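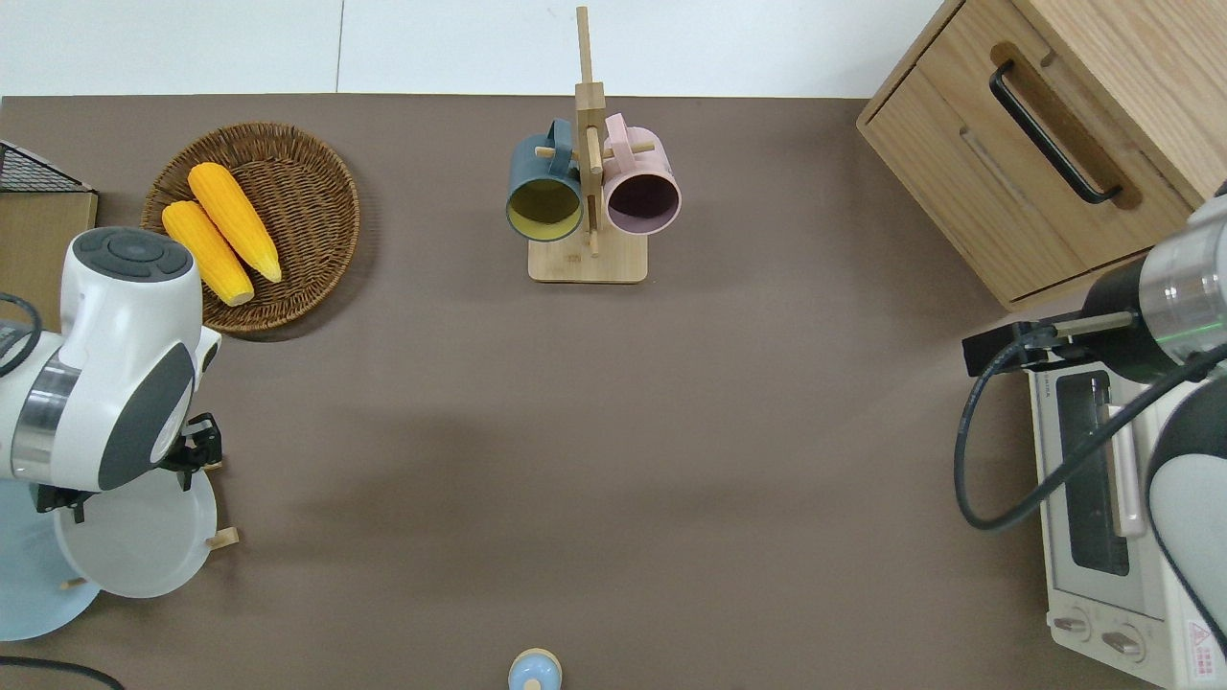
Kitchen cell, head camera. Corn in the basket, both arms in.

Dudero two-arm kit – progress report for January
To: Halldóra Ketilsson
From: Frida Sveinbjörnsson, with input from Esben and Preben

Short one this month, sorry. Rest of the numbers are in the sheet.

Where we are: the review of the Dudero kit is past the halfway mark. Setup done, cameras done, kitchen task set running most days. As agreed, the question is whether the kit is worth buying for the Kostico site, or whether we stay on the rental. Leaning toward buying. Not ready to say so in writing to Salehi yet, so please don't forward.

Runs so far: 424 logged across the whole kitchen set. Target for the month was met, barely. We lost most of a week to the calibration problem (see below). Esben redid the logging script so failed grasps get tagged at the time and not from memory afterwards. Should have done that from day one.

Prop set is settled now. Toaster oven, mug tree with two mugs, plates and dish rack, basket with the corn, bell, the wood cabinet pieces. Please no more additions – every new item means redoing the start positions and the old runs stop being comparable. Kaj asked about adding glassware. Answer is no until the review is over.

What works well: reach. Both arms get to every prop on the mat without moving the bases, which we could not say about the rental. Plates are good too, better than expected. The gripper holds a plate by the rim and doesn't let it slide. Mugs okay. Pink one easier than the blue one, no idea why, Preben thinks it's the handle.

What doesn't: the oven door. The handle bar is thin and the approach angle has to be close to perfect. We are at 9 clean door openings out of the last 30 tries. Not good enough for a demo. Preben wants longer fingertips, I'd like to try a slower approach first becuase it costs nothing. Decision next week.

Also cables. They work but they are in the way. Clumska (the reseller) quoted us for a tidy-up kit and I think the price is silly for what is basically clips. Going to try our own.

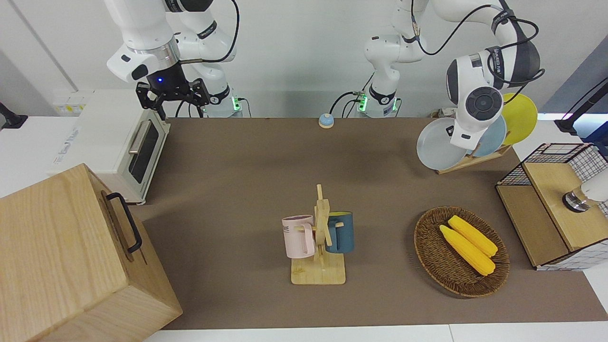 HARDWARE AND SUPPORT

Arms themselves: no faults this month. Status lights are easy to read from across the room, a small thing but it saves walking over. One gripper needed its screws tightened, done in 15 minutes with the key that comes in the box.

Calibration problem: head camera and the fixed cameras disagreed on where the mat was. Spent days on it. Cause was ours, a mount that wasn't fully locked. The kit does have a check routine for this but it's buried two menus down and the manual mentions it once, in a footnote. Wrote to Clumska about it. They answered the same afternoon – credit where due – and sent a one page guide that should have been in the box to begin with.

Support overall: decent. Four tickets, three closed. The open one is about the export format, timestamps from the two arms drift apart on long recordings. Workaround is to cut recordings short. Fine for us, would not be fine for Kostico, their shifts are long. This is the one thing that could change my mind about buying. Chasing it.

Training: Kaj got up to speed by himself in an afternoon using the teach mode. Good sign. The manual is still poor, he mostly ignored it and asked Esben.

Money: on budget. Spent less than planned on props, a bit more on mounts. The second payment to Clumska is due when the review closes, not before. Please check that accounts have it down that way, the last invoice had it wrong and I had to call twice.

Small parts: started on these late in the month. Flat wood pieces off the mat, one arm only. Too few runs to report a rate. First impression is that the fingers can get low enough but it takes a lot of fiddling with the height setting, and the setting does not save between sessions. Asked for that as a feature. We'll see. 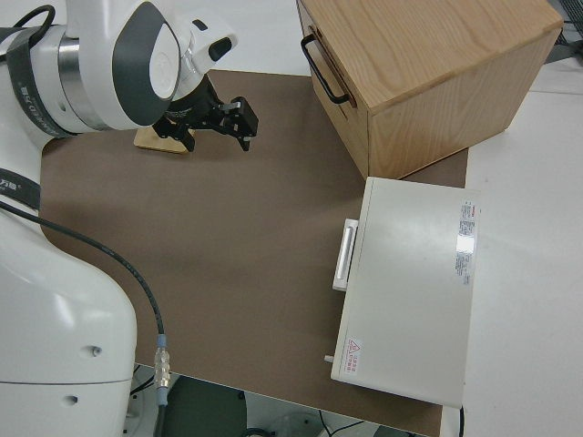 NEXT MONTH

Oven door, slow approach first, then fingertips if no better.
Small wood parts, enough runs for a real number.
Timestamp ticket – want a fix or a date for a fix from Clumska.
Own cable clips on both arms.
Visit from Kostico, morning slot, Preben to confirm. Plates and mugs only for teh demo, no oven.

Needed from you: a yes or no on keeping the room past the end of the review, and somebody to sign the loan extension for the second gripper set. Form is in your tray. Esben is out the first part of the month so send kit questions to Preben, everything else to me.

Full run log and the ticket thread are in the shared folder under Dudero, January.

Frida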